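Hadgate opens second refurbishment and recycling centre in Clisdale

Computer reuse firm Hadgate has opened a new centre in Clisdale, its second site after the original depot in Starkden. The building on Holzer Road takes in unwanted office computers from firms, schools and councils, wipes the data they hold and either returns the machines to use or sends them on for recycling.

The site has created 29 jobs, most of them filled by people living in the town. A further 7 posts will be advertised in January, including two apprenticeships in electronics repair.
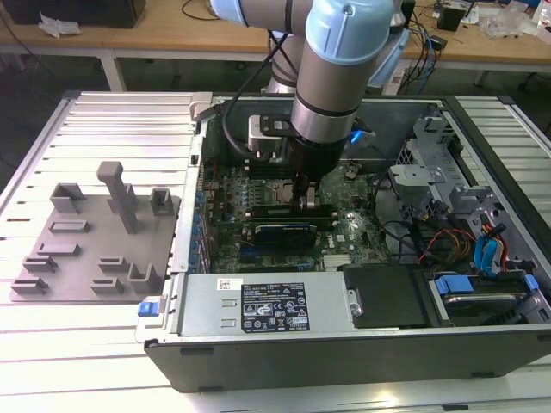
Hadgate began taking in equipment in Clisdale during a trial period last autumn, using part of the ground floor while the offices upstairs were being fitted out. The company says demand from the area had been rising for some time, with many customers sending vans to Starkden and back in a day.

Vesna Karagiannis, managing director of Hadgate, said: "We had customers in Clisdale before we had a building there. Collections from this side of the county were taking up two of our vans all week, and the Starkden depot was short of storage. The new site gives us the room we need and means local customers can drop things off themselves."

Businesses can book a collection or bring equipment to the trade entrance at the rear of the building. Each customer receives a list of the items received and a certificate once the drives have been wiped or destroyed. There is no charge for collections of nine items or more within the Clisdale area.
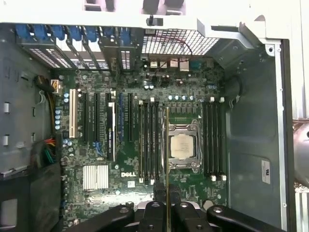
Refurbished computers will be sold through the Hadgate website and from a small trade counter, which opens at 9am. All carry a 12-month guarantee. Schools and registered charities can apply for a discount by filling in a form at the counter or online.

Remo Zwahlen, who has moved from Starkden to run the new centre, said: "A good deal of what comes in needs a new drive or more memory and then it is fit for several more years in an office. We would sooner sell it on than break it up. Anything past that point is stripped for parts, and the metal and boards go to licensed recyclers."

The centre will also take keyboards, screens, cables and network equipment. It cannot accept televisions, fridges or loose batteries, which should be taken to the council recycling site as before.

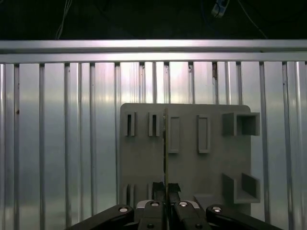

Inside Hadgate's new centre in Clisdale.

Hadgate will hold an open morning for local businesses in January. Places can be booked through the company's website.

Media contact: Liesl Rüegg, Hadgate press office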